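Workshop notebook, October
Wall hook and bag, entry 2

Carrying on from the last entry, where we agreed to stop keeping loose bags in the bottom drawer. There were too many of them, they slid down behind the runners, and the drawer would not shut. The idea for now is one bag on the wall by the carpet, for soft rubbish and offcuts of wrap, and the round bin for everything else.

Hook is the small metal one from the Lurberg box. Wall is white panel, no studs to find, so I did not want to drill it. Wiped the panel with a damp cloth, let it dry over lunch, pressed the hook on and left it alone for the afternoon. Red tape goes above it as the marker so the hook goes back to the same spot if it ever comes away. I tried pencil first and could not find it again from the doorway.

Bag is an ordinary carrier with the handles knotted at the top and the knot put over the hook. Tried it with one handle first. It swung and gaped on one side and I didn't like the look of it. Both handles together is better, although it does close the mouth up a good deal, so you have to pull it open to put anything in. 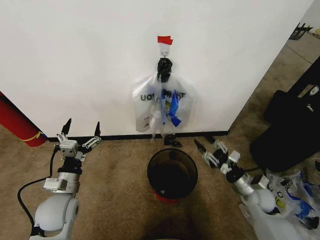
Height

First attempt was too high for anyone sitting on the floor sorting. Second attempt was fine sitting down but the bottom of the bag lay on the carpet. The present position leaves the bottom of the bag near the baseboard without it lying on the floor. I would not go lower. A full bag will stretch, and these thin ones stretch more than you would think, mostly at the neck.

Hung a test weight of 718 g (the jar of mixed screws, lid taped) from the hook and came back after 35 minutes. No movement against the pencil line, and no lifting at the corners of the pad. Took the jar off again. I haven't tested anything heavier and see no need to, as wrap and paper towel weigh next to nothing. If somebody drops a tin of screws in, that is a different matter, and tins should go in the bin anyway.

The instruction leaflet for the hook says to wait overnight before loading. I did not wait overnight. Will note it if the thing falls.

Which bag

Went through what was in the drawer. The Zandby ones are stiff and noisy and the handles are too short to knot. The Matar ones are a good size but have holes punched near the base, so dust comes straight out. That left the takeaway bags, of which we have plenty. They are thin, but you can see how full they are from across the room, and that turned out to be the thing I wanted most. With the grey sacks we always found out by lifting.

Most of the takeaway bags have the same THANK YOU and smiley face on them. It makes no difference which way round they go. I have been hanging them with whichever side comes to hand, so the lettering is sometimes backwards.

Knot: cross the handles, one turn, pull snug, stop. A second turn makes it a nuisance to undo and the last one had to be cut off. Keep the knot small enough to sit in the bend of the hook.

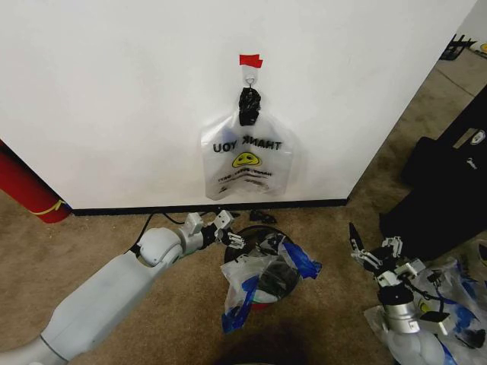 Siriporn Suksawat wrote on the loose sheet that the knot is the wrong way to go about it, and that she would rather have the handles hooked open on two hooks a hand's width apart, so that things can be dropped in without using the other hand. She also asks who is meant to empty it, and says that if there is no answer to that it will end up like the drawer did.

Fair on both counts. There is a second hook left in the Lurberg box and I can put it up beside the first. My doubt is that an open bag on two hooks will hang forward and catch people's knees. Will try it and see. For emptying, I suggest whoever does the bin does the bag at the same time, and ties a new one on straight away from the bundle on the shelf. Written on the board as well.

Other things while I was down there:
Carpet along the baseboard needs a proper vacuum, bits of wrap everywhere.
Zostus tape leaves less behind on the panel than the old roll. Use that for markers from now on.
Spare bags are now folded flat and held with a rubber band. 3 bundles, top shelf.
Bottom drawer shuts.

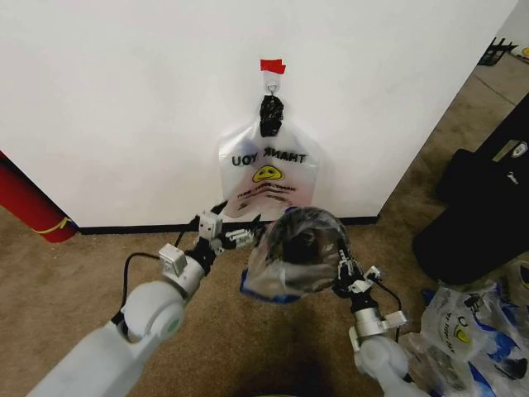 A note added underneath in green pen asks whether paper towel with glue on it counts as soft rubbish or goes in the bin. Bin, if the glue is still wet. It sticks the sides of the bag together and then you can't get anything else in. Dry is fine in either.

To do: second hook, check the pad on the first one in the morning, ask for more rubber bands.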